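Onuvier open day – who else went?

gearmitten
9/28/25
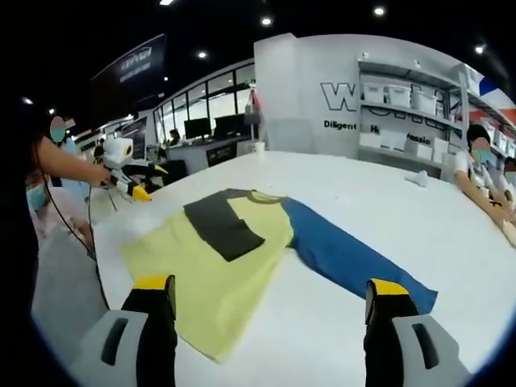 The garment table, with the yellow, gray and blue piece spread out.

So glad I made the trip! I figured I'd stay an hour and ended up there past lunch. The garment table was my favorite by far – I had no idea how much work goes into teaching a machine to handle one soft, wrinkly thing. They let visitors try the hand-held grippers too, and I was terrible at it.

plokum_fan658
Wait, you liked the cloth table best? The Jara arm was the star for me. It's fast, and I could watch it all day.

gearmitten
Fast, sure, but boxes are easy! Cloth never lies the same way twice.

tinbucket
Have to disagree with both of you. Good day out, but the line was almost 100 people when I got there and I saw maybe 2 minutes of anything. The August one at Flulovel was better run.

plokum_fan658
Flulovel didn't let you touch a thing though.

tinbucket
Fair point. Did you get to try folding, or just picking up?

gearmitten
Just picking up. Sleeves are next on my list – I'm going back!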